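Comparison of Two Finger Pad Patterns on a Hand-Held Parallel Gripper for Garment Handling

Student project report, final version
February 14, 2024

1. Background

The Zullulico project records manipulation data with hand-held grippers and later replays the motions on an arm. Most of the objects handled so far have been rigid. The extension to clothing exposed a weakness in the original finger pads, which were cut from flat silicone sheet and slid off thin fabric when the operator pulled sideways. The task set for this report was to compare two replacement pads and recommend one for the next build.

The gripper body was left unchanged. It has two fingers on a pivoting linkage, closed by a hand trigger, with a camera mounted behind the fingers and looking forward along them. Finger opening is read by an encoder and logged by a Wivero controller at 100 Hz.

2. Pads tested

Pad A has parallel ridges running across the finger. Pad B has a fine diamond pattern. Both were cast from the same batch of silicone, at the same outer dimensions, and attached with double-sided tape on a printed backing plate. Pad B took longer to release from the mold, and two castings were discarded because the pattern had torn at one corner.

3. Test items and setup

Garments were laid on a table in the open area outside the lab, where the light is constant during the day. Jackets were the main item. They combine thin shell fabric, doubled seams, cuffs and a hood, so one garment gives several grasp thicknesses. Small fabric pouches and a fleece were added as secondary items. 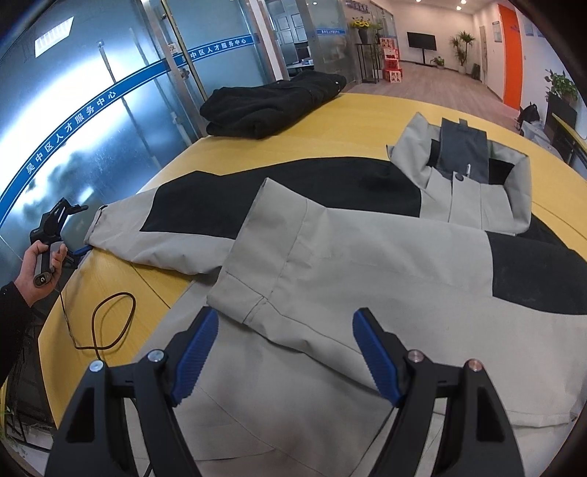 Each trial began with the fingers open over the grasp point. The operator lowered the gripper until the tips touched the cloth, closed the trigger fully, lifted by one hand width and held for three seconds. A trial was scored as a success if the fabric stayed between the pads for the full hold. Partial slip was logged separately but still scored as a success, on the grounds that a folding motion can tolerate it. Grasp points were drawn from a fixed list: cuff, hem, hood edge and flat panel.

Each pad received 100 trials with one gripper. A second gripper was used only for the two-handed sleeve folds, which were not scored and are discussed in section 5.

4. Results

Both pads held cuffs and hems without difficulty. The doubled fabric fills the gap at the fingertips before the linkage reaches its stop, and the pad pattern has little influence there.

The flat panel was the hardest case for both. The operator has to push down slightly while closing so that a fold of cloth rises between the tips. Pad A was sensitive to direction. When the ridges lay parallel to the fold, the cloth worked its way out along the grooves during the hold. When the ridges crossed the fold, it held well. Pad B showed no clear dependence on direction, and most of its failures came from the fingers closing without picking up any cloth at all.

Thick items raised a different problem. With several layers between the pads the fingers no longer close parallel, and contact moves toward the base of the pad. Pad B tolerated this better. The backing plate of Pad A lifted at its lower edge twice and had to be taped again.

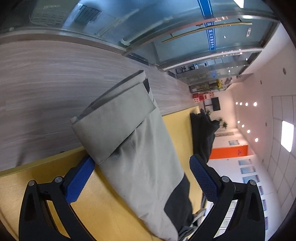 Tuhiwai, reviewing the draft, objected that a pad should not be chosen on holding alone: "Your diamond pattern will fill with lint. Run it for a week and repeat the flat panel trials before you tell anyone to cast more of them."

The objection was accepted in part. A wear run of 3000 open and close cycles was carried out on a scrap of fleece, with no cleaning in between. Lint collected on both pads. Twenty flat panel trials were then repeated with each. Pad B lost some grip and recovered after wiping with a damp cloth. Pad A changed less, but it had been the weaker of the two at the start and remained so. A week of normal use has not been tested.

5. Two-handed folding

Sleeve folds were recorded with one gripper in each hand. The main difficulty was the camera view. When a thick item is held close to the lens it hides a large part of the table, and the pose tracking then depends on whatever background remains visible. Tracking was lost more often when the wrist was rolled far to the side. The cable of the second gripper also caught on cuffs and was later routed along the forearm.

6. Limitations

All trials were done by one operator, who knew which pad was fitted. Closing force was not measured. The Cukcombe load cell ordered for this purpose was rated to 200 N, too coarse for the forces involved, and was returned.

7. Recommendation

Pad B should be fitted to both grippers for garment work, with wiping added to the start-of-session checklist. The backing plate needs a mechanical fixing in place of tape. A repeat of the flat panel trials with a second operator is planned for June.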